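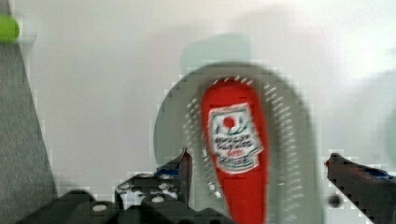
The kitchen challenge began in May as a single unit of work for the senior robotics class and has since become the centre of its year. In an interview for the college bulletin, the class's supervising teacher described the program as modest in its equipment and demanding in its expectations.

"Students arrive wanting to build something that walks," the teacher said. "We ask them to move a cup from one spot to another, and to do it again the next day with the same result."

The class has 17 members, divided into teams that share one arm and one bench. Each team writes its own control program and keeps its own log. The tasks are drawn from an ordinary kitchen: picking up a sauce bottle, placing toy fruit on a plate, opening and closing the door of a toaster oven. Teams are given 30 minutes at the bench per session and are expected to have planned their attempts in writing beforehand.

Asked why the college had settled on household objects, the teacher replied that they were cheap, familiar and difficult. "A plastic block has flat sides and behaves itself. A cup has a handle, and the handle may be pointing anywhere. A peeled banana is an awkward shape for anyone."

The logs now hold 1,654 attempts. Each entry records the task, the starting position of the objects, the program version and the outcome, including those the team would prefer to forget. The teacher regards the logs as the principal work of the course – they account for the larger part of the final mark – and reads them closely.

"I can tell from the log whether a team has changed one thing or five things between attempts," the teacher said. "If it is five, they cannot tell me which one mattered, and we have that conversation."
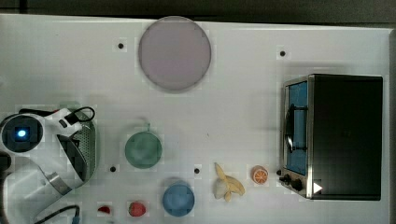
One student from the Posasora team said that the hardest part had been agreeing on where a task begins, and that an early version of their program had depended on the cup being set down in exactly the same place every time. The team has since rewritten it to allow for some variation, and reports a success rate of 68 per cent on the cup task.

The other teams, Draltier, Clendarel and Requena, have taken different approaches. Requena's members have concentrated on the oven door, which the teacher considers the most difficult item on the list. "They have had a long term," the teacher said. "Their written work is excellent."

An internal demonstration will be held on 10/14/26 in the technology wing. Each team will attempt two tasks of its own choosing and one assigned by the teacher that morning. Families are welcome to attend and should sign in at the front office on arrival.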